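拆机工位图集:夹爪、手腕相机和控制器的一轮对比

四月里我们几乎天天跟一台旧台式机过不去。起因是 Marit Eklund 想弄明白,拆装电脑这种活儿,到底该把钱花在夹爪上,还是花在相机和控制器上。她问我,我说夹爪;她去问 Mariann Vincze,Mariann 说相机。三个人谁也没说服谁,那就都试一遍呗!这一页就是试的过程里攒下来的,图不多,字倒是写多了,因为每次有人来问我们“你们最后选了哪个”,我都得从头讲一遍,不如写在这里。

先说参加对比的几样东西。夹爪两款,一款是 Soton 的平行夹爪,一款是 Dhillon 的连杆夹爪。手腕相机也是两款,Vistex 的定焦小相机和 Irker 的自动对焦款。控制方式我们试了四种:纯位置控制、位置加力限幅、阻抗控制,还有一种是 Mariann 自己写的,她管它叫“软着陆”,说白了就是快碰到东西的时候把刚度往下调,碰到以后再慢慢加回来。名字起得挺大,代码其实很短(她看到这句估计要来找我)。

任务也不复杂:内存条的插拔,CPU 的取放,还有硬盘架那边的卡扣。每种组合每个任务跑 10 遍,跑完换下一种。听起来很机械对吧,真干起来一点也不机械,光是换夹爪以后重新标定就能让人怀疑人生。

一、机箱里面

侧板拆掉,机箱放倒,让里面朝上,这个姿势对机械臂最友好。内存插槽和 CPU 插座在中间一带,硬盘架在右边,手臂从右侧伸进去。 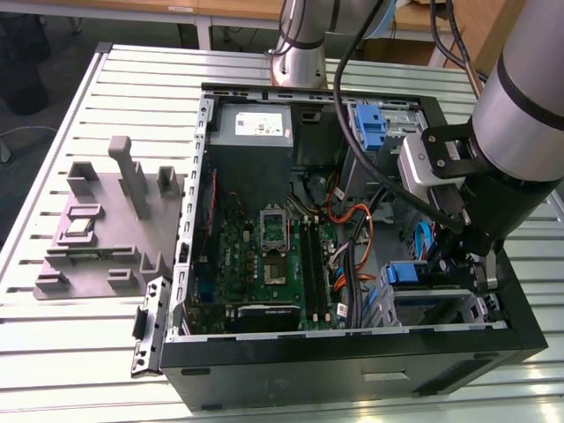

硬盘架这一块是我最头疼的地方。空间窄,旁边又有线,夹爪张开的宽度稍微大一点就会蹭到。Soton 的平行夹爪在这里特别吃亏,它的两根手指是平着往外走的,开到最大的时候整个爪子比那条缝还宽。我一开始不信邪,把开口限制在一半,结果倒是进得去了,可是夹卡扣的时候行程又不够。Dhillon 的连杆夹爪手指是带一点弧线收拢的,进去的时候可以收得很瘦,到位了再张开,这一点真的舒服很多。

不过连杆夹爪也有它的毛病。手指合拢的时候,指尖会往前走一小段,这个位移跟开口大小有关,不是固定值。第一天没注意,我按平行夹爪的习惯去写抓取点,指尖总是比我想的深一点,碰到底了还在往前顶。后来 Marit 拿卡尺一个开口一个开口量过去,做了一张表,控制器里查表补偿,这才老实下来。谁家要是也打算从平行夹爪换到连杆夹爪,请务必先做这张表,别学我。

线的问题也得说两句。机箱里的线软塌塌的,每碰一次位置就变一点,所以“示教一遍、以后照着放”这个办法在这里基本没戏。我们后来的做法是每次下去之前先停在高一点的位置,用手腕相机看一眼,规划出一条尽量不压线的路,再往下走。多花一点时间,换来的是不用老去急停。

手臂自己的线缆也要管。我的习惯是先把腕关节从一头转到另一头,看线有没有绷紧,再开始跑程序。这个动作很土,但是每次都值得做,尤其是刚换完末端以后,因为线的走法多半跟上次不一样。

说到相机。Irker 的自动对焦款,单看图像质量是真的好,边缘特别利落,我第一眼就喜欢上了。可是手臂一往下走,它就开始来回找焦点,机箱里偏偏又是金属又是反光,它找得更起劲。等它对好了,手臂已经在那儿停了半天。Mariann 试过把对焦锁死,锁死以后确实稳定,但这样一来它和 Vistex 的定焦款相比就没什么优势了,还更重一点。手腕上多一点重量,力控那边就得跟着重新调,我是不太想再来一遍的。

Vistex 的定焦款呢,缺点是太近了会糊。我们的解决办法是干脆不指望它看最后那一小段,高处看准了,最后一段交给力控去摸。这个思路 Marit 起初不太同意,她觉得既然花钱装了相机,就应该看到底。后来她自己调了一下午曝光,晚饭前走过来说,行吧,最后一段还是摸吧。

二、零件架和手指

拆下来的东西总得有地方放。放在台面上随便一搁当然也行,可是下一次去抓的时候姿态就不固定了,还得多做一次识别。我们用的是灰色的打印件,上面有给内存条和 CPU 留的位置,零件插进去以后朝向就定下来了,两款夹爪都用同一套,比起来也公平。

零件架的公差改过好几版。太紧了,位置控制放不进去,直接把架子顶歪;太松了,零件在里面晃,再抓的时候又歪一点。现在这一版是偏松的,入口做了倒角。Mariann 说倒角这种东西等于是在机械上帮控制器作弊,我说那就作弊吧,能用就行!工业上谁不作弊呢。 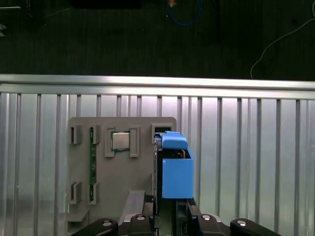
从手腕这个角度去看,最能体会到遮挡有多讨厌。夹爪自己就占掉视野下面一大块,手里再夹个东西,后面的槽位就要被挡住一部分。所以我们现在的程序是这样走的:空手的时候先看一遍零件架,把位置记下来,再去夹东西,夹着东西回来的时候主要用记下来的位置,相机只拿来核对没被挡住的那一侧。要是中途有人碰了架子,那就重新看一遍,没有捷径。

手里夹的东西越方正,两款夹爪的差别越小。平行夹爪夹方块那是它的老本行,稳得很,夹完几乎不会转。连杆夹爪在这种情况下反而要多留个心眼,两边受力不太均匀的时候,东西会轻轻歪一下。要是碰到薄的,比如内存条,情况又变了:平行夹爪的原装指垫偏硬,夹力小了会滑,夹力大了我心疼。我们给它贴了一层软垫,好了不少,但是软垫会慢慢磨薄,磨薄以后夹取位置又要改。Dhillon 那款的指垫是可以整片换的,换下来再装上去,位置基本不变,这一点我给它加分。

CPU 是另一种麻烦。它不能夹得太用力,也不能在放下去的时候斜着蹭,所以这个任务其实是在考控制器,夹爪倒在其次。纯位置控制在这里表现最差,高度差一点点,不是悬在上面就松手,就是压得太狠。加了力限幅以后不会压坏了,可是碰到就停,经常停在半路上,还得人去看它到底放好了没有。阻抗控制顺得多,放下去的时候它会自己顺着边找位置,我第一次看到的时候忍不住喊 Marit 过来看。“软着陆”跟阻抗控制比,接触那一下更轻,代价是慢,手臂会在最后一小段磨磨蹭蹭的,赶时间的时候看着真着急。

内存条正好反过来,插进去需要一股实实在在的力,太软了根本按不到底。“软着陆”在这个任务上折腾了好久,原因是它碰到以后刚度加回来得太慢,程序以为到底了,其实还差一点。Mariann 把恢复那一段改快了,才算过关。所以你看,同一台机箱里,两个挨得这么近的零件,想要的脾气完全不一样。我们现在是按任务切换参数的,内存一套,CPU 一套,卡扣再来一套。

三、几条零碎的记录

标定。每次换夹爪,手眼标定都要重做,这个省不掉。我试过偷懒,只改工具长度,结果在台面中间看着挺好,到了机箱角落里就偏了。

光。傍晚的时候台面的金属条会反光,手腕相机看零件架容易把亮边认成零件的边。我们的办法是把曝光压低,再把窗帘拉上,后者比前者管用得多。

速度。一开始大家都喜欢把速度调到 100%,觉得这样才像个正经工位。现在只有在高处平移的时候才这么跑,进机箱以后一律慢下来。省下来的那点时间,还不够我去捡一次掉进机箱里的螺丝。

两台手臂。一台干活一台让开,这个听起来简单,可是让到哪里很有讲究。让得太近会挡住固定相机,让得太远,等它回来又要半天。我们最后给它定了一个待命姿态,谁改了这个姿态谁请咖啡,目前请得最多的人是我。

日志。夹爪开口、指令力和相机图像要用同一个时钟,这个我们一开始没管,回头对数据的时候差点吵起来。Marit 一口咬定是夹爪先动的,我觉得是手臂先动的,对完时钟,发现是她对。

四、那到底选了哪个

目前装在手臂上的是 Dhillon 的连杆夹爪加 Vistex 的定焦相机,控制器用阻抗控制打底,放 CPU 的时候切到“软着陆”。Soton 的平行夹爪没有退役,我打算拿它去做台面上搬方块的活儿,那种活它干得又快又稳。Irker 的相机挪去做固定机位了,不用跟着手臂跑,它的自动对焦反倒成了优点。

当初的争论嘛,Marit 现在的说法是钱应该先花在控制器上,我和 Mariann 都没押这个,所以我俩算是都输了。下一轮想试试换一种机箱,硬盘架的卡扣方向不一样的那种,再把指尖做窄一点。指尖的图纸 Mariann 已经画到第 4 版了,打印出来先装 Dhillon 那只试,标定归我。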